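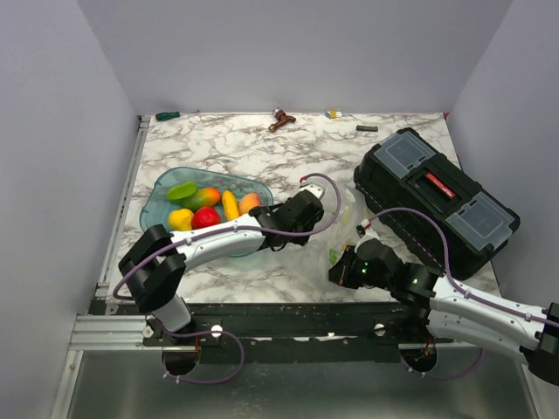 Two arms, one tray of plastic fruit, one toolbox. Returns bench at Clistside.

Home Explore Lists Profile Log in

Adanech Seyoum
October 4, 2025

1/ A few people asked me what it's like working next to the arms now that we've had them since April, and I kept typing long answers in replies, so I'm going to put it all in one thread and then go make dinner. It's long. Sorry in advance to the person who asked for "just the short version"!

2/ Background for the new folks. I run the afternoon returns bench at Cullard, at the Clistside building. We rent out play and learning kits to preschools and clinics. The kits go out clean and complete and they come back, well, the way things come back from preschools. My crew opens them, sorts them, checks them and gets them ready to go out again.

3/ On a normal day we see 500 kits. In the weeks after the schools break up it can be 800, and those are the weeks when everyone's hands hurt and everyone's a little short with each other by the last hour. I've been doing this a long time and my thumbs could tell you stories.

4/ So when the office said "two arms on a table" I had feelings. So did everybody. We had a meeting in the break room that was supposed to take twenty minutes and ran right through lunch, and I remember Mitiku Assefa asking very politely, three separate times, whose chair was going away.

5/ The answer was that no chair was going away this year. I wrote down "this year" and underlined it. I still have that page. I want to be fair to the company because they did answer, and I want to be fair to the crew because "this year" is a thing you notice when you have rent.

6/ The table itself is smaller than people imagine. Mine has a marble-patterned top, gray veins all over it, and my sister saw the picture and asked if we'd put robots in somebody's kitchen. The back wall is a pale lavender-gray. The arms are white with black joints and they reach in from the front, so you get used to thinking of the back of the table as the far side.

7/ We call the whole setup Tuhumury, which is what was printed on the paperwork when it arrived. The software that drives it is Gurkon. If you hear somebody on my crew yell "Gurkon's thinking again," that means the arms have stopped in midair and we're all waiting to find out why.

8/ What goes on it depends on the day. Play food is the one I like, so that's what I picked to show you. Banana, mango, lemon, the peachy orange one, a flat green slice, and a red one that half of us call the apple and the other half call the tomato. The kit list says apple. Mitiku will go to his grave saying tomato and I've stopped arguing.

9/ (The blue tray was his idea, by the way. We used to sort play food in cardboard lids, and those fold up on you the minute you lean on one. A see-through tray you can lift and look at from underneath. He asked for it for two years before the arms came and it got approved in a week once the arms "needed" it. Make of that what you will.)

10/ OK so what changed for people. The biggest one is that there's a lot less grabbing. The old job was reach, look, drop, reach, look, drop, all shift. Now a good part of that goes to the table, and the person beside it is checking and fixing and deciding. My wrists are better. I'm not the only one saying so, either.

11/ The second thing is a bit harder to explain. When your hands were busy, your mouth was free. We talked all day long! I knew whose kid had a recital and whose car was making the noise. Watching a machine takes your eyes and a piece of your brain that grabbing never did, and the bench got quieter for a while. I didn't like it and I said so.

12/ What helped was turning the stations so that two people face each other across the walkway. It took one afternoon and a tape measure. Nobody in the planning meetings had thought to bring it up, me included, and I was in most of them.

13/ Third thing is plastic bags. I could do an entire thread about plastic bags. A person picks up a crumpled clear bag with little green bits in it and knows right away it's a bag with something in it. For the arms a clear bag is a hard day at work. It's shiny, it's floppy, and it has no edge where you'd want one.

14/ So bags are where the crew earns its money, and I mean that literally, because I got "clear bags and soft goods" written into the new job description as a skill. It has its own line on the pay sheet now. It isn't a big line. But it's there, and I was the one who wrote the sentence, and I'm pretty pleased with it.

15/ Tools are the other one. Our older-kids kits have hand tools in them and people send back all kinds of things along with them. A green-handled screwdriver is easy. A T-handle is easy once you've met one. Then you get some small white-and-yellow something and everybody leans in and has an opinion, and that goes to a person every time.

16/ The toolboxes I was sure would be a disaster. Big black thing, clear lids over the compartments, handle down the middle with a red latch strip set in it. We still do the opening and the counting by hand. I'd rather it stayed that way for a good while, and I've told the office so in writing, with reasons, in a much drier tone than I'm using here.

17/ Now the part I find tricky, which is training. Somebody has to show the arms what "right" looks like, and it's people who've done the job for years. The first target they gave us was 3000 checked picks before we'd let it anywhere near the live kits. Guess who did the checking. Mitiku did a big share of it, and I did a lot, and the evening crew did the rest.

18/ That's skilled work and at first it was treated like a favor. "Could you just sit with it for an hour." I've got nothing against sitting with it for an hour, but I want the hour on the clock under its own name, so that when someone asks later who taught the thing, there's an answer on paper. We got that in the second month. We should have asked for it in the first.

19/ If your workplace is about to do this, ask about that before the boxes show up. Ask who checks, how the checking is logged, and whether the people doing it get a say when it isn't ready. We have a rule that anyone at the bench can pause the table, and they don't need to find me first. I've never once been sorry somebody paused it.

20/ New people are the thing I worry over. I learned returns by handling everything – you touch enough wooden blocks and you can feel a swollen one before you see it. Someone starting now handles less. So for the first 100 kits every new starter works the old way, both hands, no table. The office thought that was slow. It IS slow. They let me keep it through the winter and then we'll talk again.

21/ Do I like them? Some days. I like that I can open a jar when I get home. I like that the after-school rush didn't flatten us the way it did last year. I don't love the purple cables – one loops way up over the left arm and the other one arcs right across the top of the toolbox, and my eye goes to them every single time I walk past.

22/ And I don't love not knowing what the page will say next April, when we go over staffing again. I've asked for that meeting to be held at shift change so that both crews can be in the room, and I've asked for the numbers to be sent around beforehand, in plain words, to everybody and not only to the leads.

23/ Somebody asked whether the crew is scared of it. I asked them, because I didn't want to speak for them. Mostly I got shrugs. One person said she was more scared of the old tape gun, and anyone who's used our old tape gun will understand. One person said yes, a little, and didn't want to say more, and I left it there.

24/ To the teacher who asked if a robot cleaned her class's play food: no ma'am. Washing is its own room with its own people, and they're very particular. The table is for sorting. By all means keep sending the little thank-you drawings, they go up by the time clock and we do read the backs.

25/ I'll answer questions tomorrow if I can. I can't talk about pay figures or other people's hours, so please don't ask me those. Anything about trays, bags, benches, or how to get a rule written down, go ahead, I could talk about it all night and my family would like me to do it here instead of at the table.

26/ Oh, and Mitiku has now read this and wants it on record that it's a tomato.

We use cookies to keep you signed in and to remember your settings. Accept all Manage choices

Contact Terms Privacy Back to top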